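I have been buying the same three birthday presents for about ten years (scarf, scented soap, the nice olive oil), so when a friend pointed me to Hallness, a tiny gift shop run by Walid Bitar, I wrote to him the same evening and begged for an hour of his time. He gave me two, plus coffee!

Walid started out wrapping other people's presents. He was at the counter of a shop called Harb every holiday season through college, and he says that's where he learned how people shop when they're in a panic.

"They'd come in with ten minutes on the meter and say, what do you have for a man who doesn't want anything," he told me. "And I'd be standing there with the ribbon in my hand thinking, well, what does he do on a Sunday morning? Start there."

He still starts there. When you order from Hallness you fill out a card with 4 questions on it, and none of them ask how much you want to spend. One is about what the person keeps on their nightstand. I tried it for my sister and got stuck for a good long while, which was a little embarrassing (we talk every day).

I asked him what sells best and he laughed, because it's the thing he almost didn't carry. It's called the Prostanano, a box of seven small envelopes, each with a tea bag and a blank note you fill in yourself. You write the notes, he packs it up, and your friend opens one a day for a week.

"People call me and say they can't think of seven things to write," Walid said. "So I tell them, write down what you had for lunch together in March. Your friend wants to hear from you. It doesn't need to be poetry."
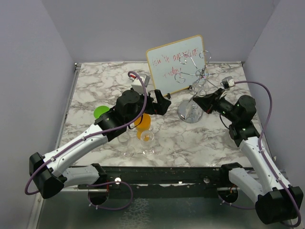 A wire puzzle between two robot arms on a marble-patterned tabletop.

We got onto the subject of people who are hard to buy for, and I brought up my father-in-law, who returns everything. Walid didn't blink. His advice was to go with something that gets used up: good jam, stamps, a bag of coffee from the place he already likes. "He can't return a breakfast," he said, and I wrote that one down for myself.

And the wrapping! I figured a man with his background would be fussy about it, but he uses plain brown paper and cotton string all year long. The one splurge is the Flirnton, a fabric pouch his aunt sews for him, and you can add it to any order for $7. I've seen people on the train carrying theirs around as makeup bags.

Last year he sent out 2122 orders, with 76 of them going to the same office, where one very organized woman buys for every birthday on her floor. He knows her handwriting by now.

Before I left I asked what he likes to get himself. He had to think about it. "Socks," he said. "Thick ones. My mother sends them and she always gets the color wrong, and I wear them until they fall apart."

My sister's box went in the mail on 02/02/2018. I finally came up with something for the nightstand question, and she'd better like chamomile.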